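Rest-Time Transitions in a Mixed-Age Room: What I Changed in Term 3

The stretch between lunch and rest has been the weakest part of our day since the toddlers moved in with the threes. I recorded it over 29 sessions. The median time from the last child leaving the lunch table to the last child lying down was 42 minutes. The rest period itself is scheduled for an hour, so the transition was eating most of the benefit.

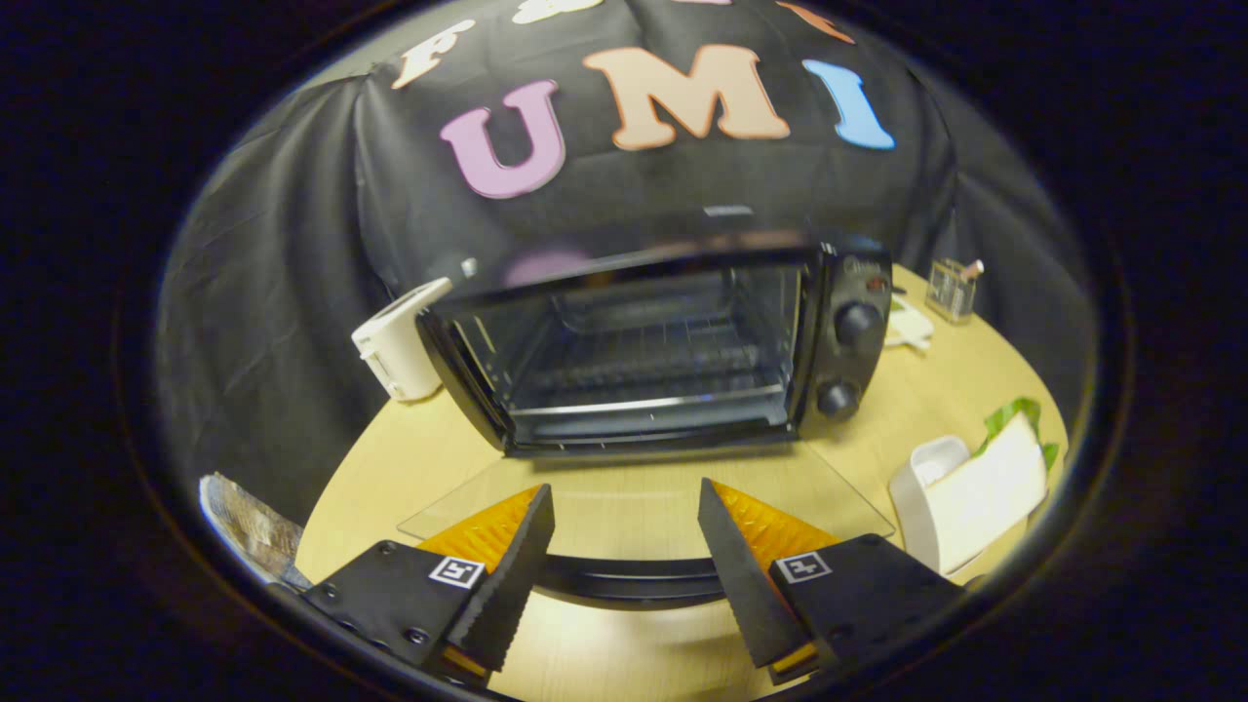 Nneka Shehu
Room Leader and Educational Leader, Plovley Early Learning
July 22, 2026

A note on definitions before the detail. By "settled" I mean on the mat, shoes off, not talking above a whisper. I don't mean asleep. Of the older children, few sleep at all, and I stopped treating sleep as the target some time ago.

The old sequence ran as follows: scrape plate, wash hands, toilet or nappy, find own sheet, find own mat, lie down. Every step had a queue. The worst was the sheets, which lived in a single tub in the hallway. Children who can't yet read their names were pulling out every bag to find the right one, and the educator on toileting was being called away to help.

Changes made, in order:

Sheets now go on the mats before lunch. Jabari does this while I run the group story. It takes one person off the floor at a time when we are within ratio anyway, and it removes two steps from the children's side.

Each mat has a picture card on the corner, the same picture as the child's locker. I had been using printed names only. The toddlers matched the pictures on the second day.

Handwashing is released by table. Previously I called everyone at once and then spent my time managing the line. The other tables stay seated with a book basket until called. The baskets need rotating weekly or they stop working.

The lights go down after the first table is on mats. I used to wait for the whole room, which meant the early finishers lay in full light and got up again.

The non-sleepers are a separate problem. We have 8 of them on a typical day. They rest for twenty minutes and then move to the far end with quiet trays: threading, magnetic shapes, drawing. I trialled playdough and withdrew it – too much talking, and it gets into the carpet.

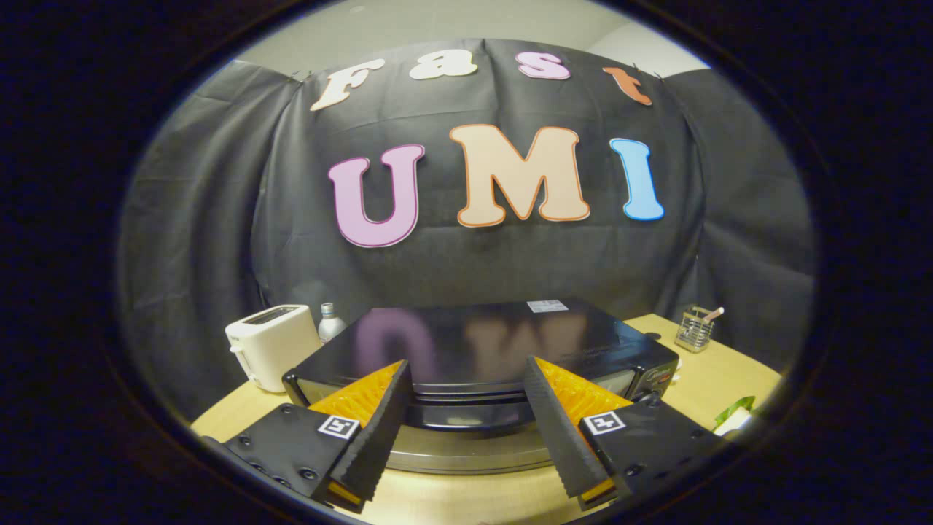
Black countertop appliance on the light wooden table, with the lettered cloth behind.

Consuelo asked at the last staff meeting whether the music makes any difference. My records don't support a firm answer. I ran the same instrumental track in the first half of the trial and none in the second, but the picture cards came in at nearly the same time, so the two effects can't be separated. I have kept the track because relief staff find it a useful cue.

The transition now takes around 20 minutes. Mondays are still slower, and so is any day with a relief educator who hasn't seen the table order. I have written the order on a card and taped it inside the nappy cupboard door.

Still unresolved is what to do with late lunches. Two families drop off at midday and those children eat while the others are lying down. At present they sit with me at the small table and go to their mats last. Suleiman has suggested an earlier drop-off, but that is a conversation for the families and I would sooner fix it at our end first. I'll record again for two weeks in August, using the same sheet, and post the numbers when I have them.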